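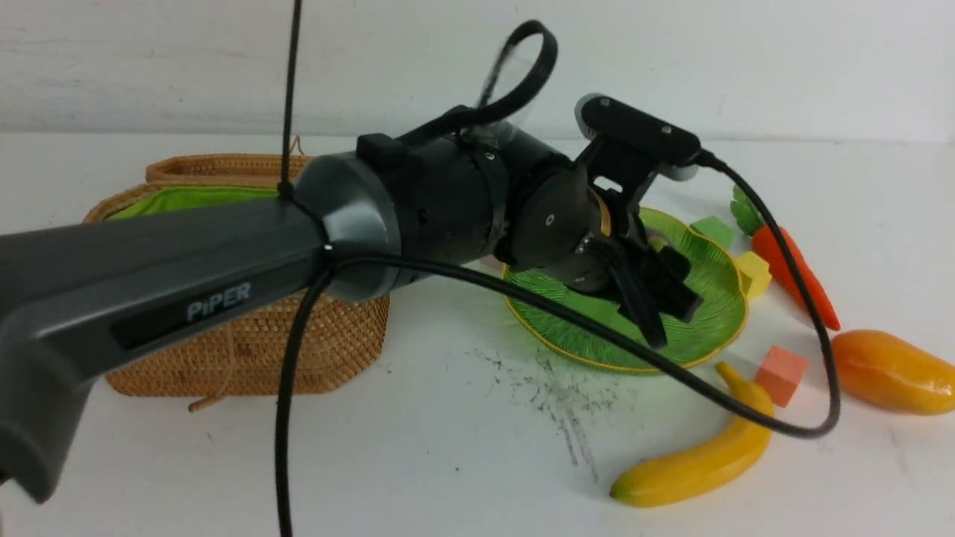

Pevine Ward Candidate Forums: Second Progress Report to the Rodov Fund

Dec 12, 2024
6 min read
23 shares

This report covers the period from the close of nominations to the end of the fourth forum. It follows the headings in the funding agreement. The financial statement was sent separately and is not repeated, apart from the two variances explained under Budget.

Summary of the period

The grant pays for a series of public forums in Pevine ward before the council by-election in January, and for printed material telling residents how and where to vote. Four of the five planned forums have been held. The fifth is scheduled for the week before advance voting opens. All six candidates on the ballot have attended at least one forum, and four of them have attended every one.

Total attendance so far is 201, taken from the sign-in sheets. Some people came to more than one forum and are counted each time. A smaller number didn't want to sign in and aren't counted at all. We had hoped for higher numbers at the second forum, which fell on the same evening as a hockey playoff game at the Nultidton arena. The other three were close to what we planned for.

The voter guide was printed and delivered on time. We ordered 1275 copies from Hamann, the print shop on the highway side of town, and all but one box has gone out. The remaining box is being held for the fifth forum.

Forums

The first forum was held in the school gym, the second in the seniors' centre, and the third and fourth in the church basement on the east side of the ward. The gym was too big and the sound was poor. People at the back told us they couldn't follow the answers on snow clearing, which was the subject most of them had come for. We rented a second speaker for the later forums and moved the chairs closer together.

Each forum uses the same format. Candidates get a two-minute opening, then answer written questions drawn from a box at the door, then take questions from the floor for the last half hour. The speaking order is drawn by lot before the doors open. One candidate's campaign complained after the first forum that the moderator had allowed another candidate to run over time. We reviewed the recording and agreed that this had happened twice. The moderator now has a timekeeper at the table with a bell, and there have been no complaints since.

Transit came up at every forum. The proposed change to the Pevine bus route, which would drop the three stops nearest the river, was raised in written questions more often than anything else, followed by snow clearing and the condition of the outdoor rink. Property taxes came fourth. We had expected taxes to be first, and the background sheet we gave the moderator was built around that. It has been redone for the fifth forum with a proper section on the route change, including the map from the council agenda. 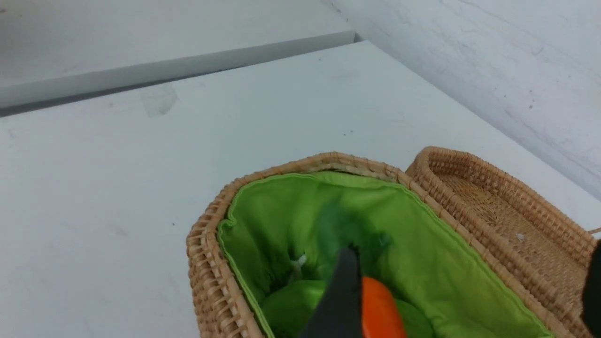

Voter information

The guide is a folded sheet in plain language. It lists the voting places, the hours, the identification that is accepted and what to do if you have none with your current address on it. It also carries a short statement from each candidate, limited to 50 words and printed as submitted. One candidate sent in a longer statement and was asked to shorten it. The revised version arrived a day after the deadline and we accepted it, after checking with the other five campaigns. None of them objected.

Copies were left at the library branch, the two grocery stores, the medical clinic, the laundromat and the band office. The rest were delivered door to door in the apartment buildings along the river, where turnout in the last general election was the lowest in the ward. We could not get into one of the buildings. The property manager asked for a letter from the returning officer, which we now have, and delivery there will be finished before the holidays.

There is one error in the guide. The closing time for the advance poll is given as 7 p.m. and should be 8 p.m. The mistake was ours, in the copy we sent to Hamann. We have had correction stickers made for the remaining box and have put the right time on the website and on posters at every location where the guide was left. Voters who rely on the printed time will arrive earlier than they need to, so we don't expect anyone to miss their chance to vote, but we regret it and have changed our proofreading so that two people check every date and time against the official notice.

Ride line

The ride line is a phone number residents can call to book a lift to a voting place. Bookings opened at the fourth forum and 23 people have signed up. Most live in the river buildings or on the concession roads north of the rail line. There are enough drivers for advance voting but not for election day itself, when several of them are working as poll clerks and cannot do both. We have asked the community college for help and expect an answer before the break.

Drivers have been told not to discuss candidates with passengers and not to carry signs or stickers on their vehicles. All have signed the conduct form in the funding agreement.

Feedback

A comment card was handed out at the third and fourth forums. Most were positive about the format and the length of the evening. The commonest request was for more time for floor questions. The next was for an afternoon session for shift workers and parents.

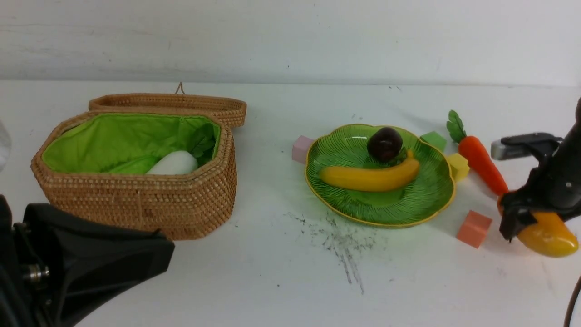 Rehema Mollel wrote that she had lived in Pevine for nine years and had never met a council candidate before the third forum, and that she would have liked a chance to ask about the bus route a second time after hearing the first round of answers. She also asked that the recordings be posted with captions, as her father is hard of hearing and follows council business closely.

Both suggestions are being acted on. For the fifth forum the floor period will be extended by fifteen minutes, with a follow-up allowed where time permits. Captions for the first two recordings are done and the rest will be posted as they are finished. An afternoon session can't be added within the current budget, though we would include one in any future proposal.

Budget

Spending is within the total. There are two variances. Printing came in under the estimate, as Hamann charged us for one fold where we had allowed for two. Hall rental and sound came in over, owing to the extra speaker and a cleaning fee at the gym that wasn't in the original quote. 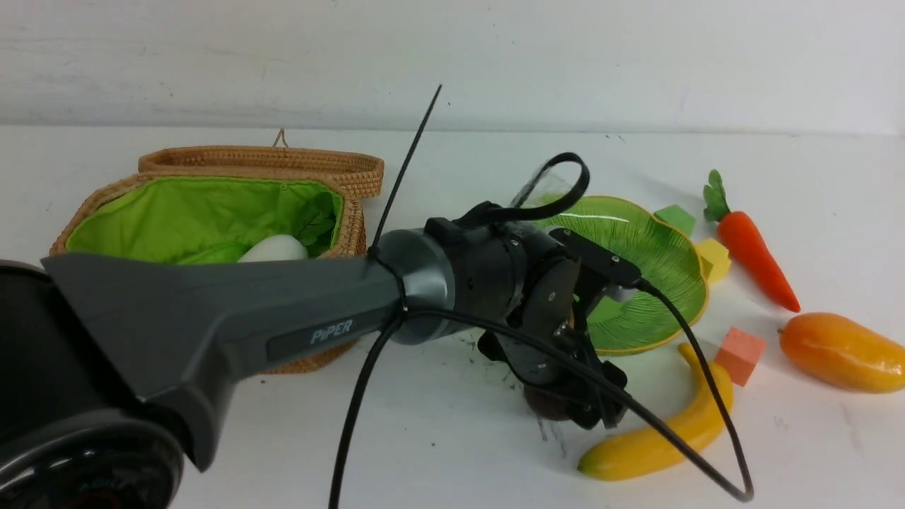 The saving on printing covers most of the overrun on halls, and the balance can come out of the contingency line without going past the limit that requires the Fund's approval. We aren't asking for any change to the payment schedule. The interpreter line has not been touched yet — the interpreter we booked for the fourth forum was ill, and a replacement could not be found in time. She is confirmed for the fifth.

Risks for the remaining period

Weather is the main one. If the fifth forum has to be cancelled for snow, there is one backup evening when the church basement is free, and all six candidates have been asked to hold it. Five have agreed so far.

The other is the shortage of election-day drivers. If the college can't help, we will ask the taxi company in Nultidton for a flat rate and pay for it from what is left of contingency.

Work still to do

Finish guide delivery in the last river building.
Hold the fifth forum, with interpreter.
Caption and post the remaining recordings.
Run the ride line through advance voting and election day.
Collect poll-by-poll turnout from the returning officer once results are official.

The final report is due six weeks after election day and will include the turnout figures set against the last general election.

23 shares
2 comments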